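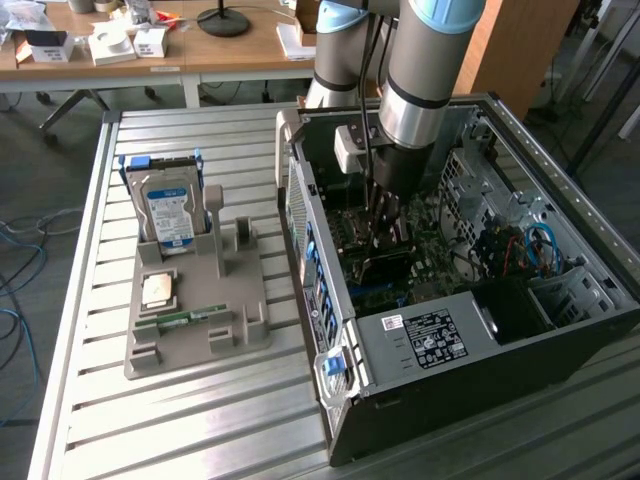

Tosness Teardown Cell - single arm, bench mount

For IT refurb shops, recyclers, school district tech depots. Takes parts out of desktop towers and sets them down in a printed tray, ready for test or resale. One arm, one gripper, one slatted table. Built and sold by Nundell.

Price: $3,923 per month on lease, 30 month term. Outright purchase by quote, ask Daniyal Sethi in sales.

What you get
Six-axis arm with pedestal
Two-finger gripper, black, long fingers for reaching down into a case
Wrist module and cable set
Aluminum slat table with grooves, side rail
Controller, teach pendant, e-stop
One printed parts tray (Awan pattern, see below)
Two days setup and training at your site

What you don't get: compressed air (not needed), a guard fence, a PC to run the job editor. Any recent office PC will do.

What it does well
Tool-less towers. The ones with colored latches, slide rails and release tabs, lying on their side with the opening up. Drives on rails, memory, loose cards. The tower goes down flat, power supply end toward the operator, and the arm comes in from overhead. That's the layout all our stock programs expect. If you lay it the other way round you will be re-teaching every point.

What it does slowly
Anything with a cable still on it. Wire bundles coming out of a drive cage are the main reason for stopped jobs. Unplug by hand first, tuck them to the outside of the case. A person takes under a minute for this, the cell takes longer and sometimes gives up.

What it doesnt do
Laptops, all-in-ones, anything glued. Screws - there is a screwdriver head planned but do not buy on the strength of it. Power supplies are too heavy for the standard fingers, leave them in.

Parts tray
Light gray, 3D printed, flat with posts and slots. A 3.5-inch drive stands upright in the back slot with its rails still on. CPU goes in the square recess in front, memory stick in the long slot below that. Simple, and the gripper finds them every time if the tray is pinned down. If it is not pinned it walks. Pin it.

Spare trays are $80 each. Print files come with the lease so you can make your own, most customers do. Use a stiff filament, and let it cool flat or the slot closes up and the drive binds.

Planning your space
Leave room on both sides of the table. The left side is where the tray sits, the right is where people tend to shove furniture, and then the elbow can't swing. Keep a desk within reach for labels, tape and paperwork but off the table itself. Floor cables: cover or overhead, please. Loose loops on the floor next to the operator spot will fail most site inspections, and ours too.

Power is a normal wall outlet, on its own circuit if you can. Floor should be level concrete or equal. Carpet tile is OK under the desk, not under the pedestal.

Budgeting, the short version
Lease is the big line. After that:
Trays - buy one spare per case model you run
Finger pads - one set a quarter at steady use, they wear on the tips
Static control - mat, wrist straps, ground point. Do not skip. Customers forget this one and it comes out of somebody else's budget in May
Staff time - one person loading and unplugging, can look after a second bench alongside
Programming - first case model is included, extra models charged by the day

Aatos Lindqvist in our applications team will do a payback sheet with you over the phone. Have ready: how many towers a week, how many different models, what you get for a tested drive and a tested stick of memory. If your volume is mostly mixed brands in ones and twos he will probably tell you to wait. Fine by us, better than a return.

Elluvura job editor
Included with the cell. You pick the case model, check off the parts you want pulled, run it. Teaching a new model means jogging the arm to each part and saving the point, bring coffee. We ship with 23 case models already taught. List on request, it changes.

Labels and records: the editor can log an asset number per tower if you type it in or scan it. Serial and barcode stickers inside the case are not read automatically at this time.

Safety
Sold for use with a trained operator. Risk assessment is your job, we send a starter form. Keep hands out of the case while the arm is live, including "just to move a wire". Unplug the tower from the wall and let it sit before loading.

Lead time
Table and tray ship from stock. Arm is built to order, ask for the current date before you promise anything to your boss. Deposit holds the slot.

Common questions from buyers
Can we use our own table? Yes if it takes bolts and doesn't flex. Slats are easier though, grooves let you slide the clamps.
Bigger towers? Full size is OK, check that the handle clears the wrist on the way in. Server chassis no.
Can it put parts back in? Memory sometimes, drives on rails yes. CPU no, not with these fingers.
Second arm later? Table has the mounting pattern for it. Controller does not, you would need another one.
Warranty? Covered for the length of the lease, pads and trays excluded. Crashes from re-taught points are looked at case by case.

To order, send case models, weekly volume and a photo of the space with a tape measure in it. Quotes go out same day if it's in before 2 pm, otherwise next morning.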